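3.2 Garment state and surface preparation

Folding time depends strongly on how a garment lies before the first fold is made. In the Wilencombe household survey, shirts that were spread out first took longer to pick up but needed fewer corrections at the sleeve and hem. We therefore treat spreading as a stage of its own and code it separately from folding.

Each session used a mixed load of T-shirts and plain white cloths. The full set comprised 1055 garment episodes, collected in sessions of 25 items with a break of 5 minutes between loads. Items were taken in the order in which they came to hand, with no sorting by color or size. The work surface was covered with a fabric sheet, which was left as it fell and not smoothed between items.

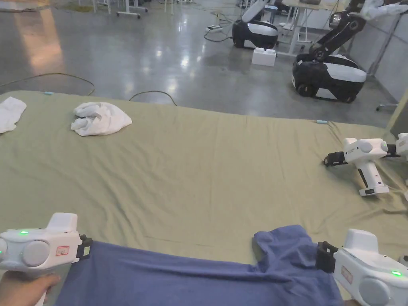

Figure 4. Blue-purple T-shirt held along its near edge on an olive-green sheet. Two white cloths lie crumpled toward the far side.

Wrinkles were scored on a scale adapted from the Drorkmont laundry protocol. A score of zero denotes a garment with no visible crease longer than a hand's width; the highest score denotes a garment whose outline cannot be traced. Diagonal wrinkles received a separate code. They tend to appear when the two held points are under unequal tension, and they carry over into the first fold unless the fabric is released and laid down again.

The covering sheet raised a further question. Soft fabric grips a cotton shirt better than a bare tabletop, so the shirt slides less when one side is pulled. The same friction can also drag folds of the sheet along with the garment — an effect that Lacson scoring sheets do not record. We added a field for it after the first 12 sessions and recoded the earlier material.

Items waiting to be folded were coded as either bunched or spread. Bunched cloths accounted for nearly all waiting items, and their position on the surface was noted only when they touched the garment in hand. Contact of this kind ended the spreading stage early in several episodes, which were retained in the timing data but excluded from the wrinkle scores reported in Section 4.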